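Can a robot sort and untangle cables yet, or is it still a job for people?

Posted in Workshop and Small Business

Nerea Moya
I run a small repair counter where people drop off lamps, radios, chargers and whatever else has stopped working. We end up with a lot of loose wire and cable. Some of it is good and gets coiled and put away, some goes for scrap, and the rest sits in a bin until somebody has a slow afternoon. That somebody is usually me.

I spend about 5 hours a month on it, more in July when people clear out their garages. My brother-in-law keeps telling me that a pair of robot arms could do this now and that they cost a lot less than they used to. He has sent me several videos. In all of them the arms pick up one thing, put it in a box, and then the video ends.

What I want to know is whether any machine a shop my size could own will take a knot of mixed wires, pull it apart, and put the pieces where they go. I don't need it to be fast. It could run overnight for all I care. I have 2000 dollars I could put toward it, maybe a little more if it would also fold shop rags. I can follow instructions, but I don't write code.

Thanks for any real experience, good or bad.

Saturnino Lorente
No. Buy more bins.

Crescencio Toledo
I'll give a longer answer than Saturnino, though he isn't wrong about your budget.

Your job is really three jobs, and they are not equally hard for a machine. Putting a loose item into a bin is the easy one. If the bins stay in the same place and the items are stiff enough to grab, small arms can be taught to do it and will get it right most of the time. Putting a coil into a slot is harder, because the coil has to be held so it doesn't spring open, and the slot is not much bigger than the coil. Untangling is the hardest by a long way. A wire bends wherever it likes. When you pull one end, the whole knot moves, and the machine has to look again and decide what it is looking at. You do that with your fingertips without thinking. Two-finger grippers mostly can't feel which strand is on top.
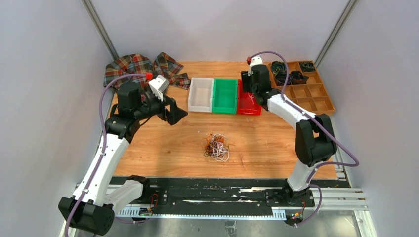 Two-arm bench with a clump of thin wires in the middle, bins at the back and a compartment tray in the corner.

If you gave that bench to me and asked what I'd trust it with, I'd say the bins first. Three colors in a row is a good layout for a machine, and I would set up the same way at home. The coiled cables in the tray I would call a maybe. The wire clump I would do by hand. Cloth is somewhere in between. People have had arms folding flat towels for a while, but a cloth that starts out bunched up has to be spread out first, and that takes most of the time.

Now the money. The arms are only part of it. You also need cameras, a computer that can run the software, a solid table, and lighting that doesn't change when the sun comes around. Then somebody has to teach it, which usually means guiding the arms through the same task over and over. I helped a friend at Goicoechea, a small electrical supply shop, get one arm to drop connectors into bins. We did 100 practice runs before it was any use, and it still missed when somebody moved the table. Her old routine took 35 minutes. With the arm it took longer, but she could do other work while it ran — as long as she stayed within earshot.

For you, I would sort by hand when things come in the door. Coil each cable and put a tie on it before it touches another cable. Most of your 5 hours is knots, and knots come from the bin.

Johannes Cele
Agree with most of this, but I wouldn't say never. I use an arm at home for picking up blocks and socks and it is much better than it was when I got it. The new software helps. Wires are still bad, it grabs two or three together and lifts the whole mess.

If you want to try it for fun, get one arm, not two, and start with your cut scrap, short straight pieces only. Those don't tangle much and it doesn't matter if it drops some. Leave the good cables out of it, mine pulled a plug right off a charger lead.

For the rags I don't know. Mine makes a pile.

Nerea Moya
Thank you all. I'm going to start tying cables at the counter and see what that does to the bin. Johannes, which arm do you have, and does it need its own computer?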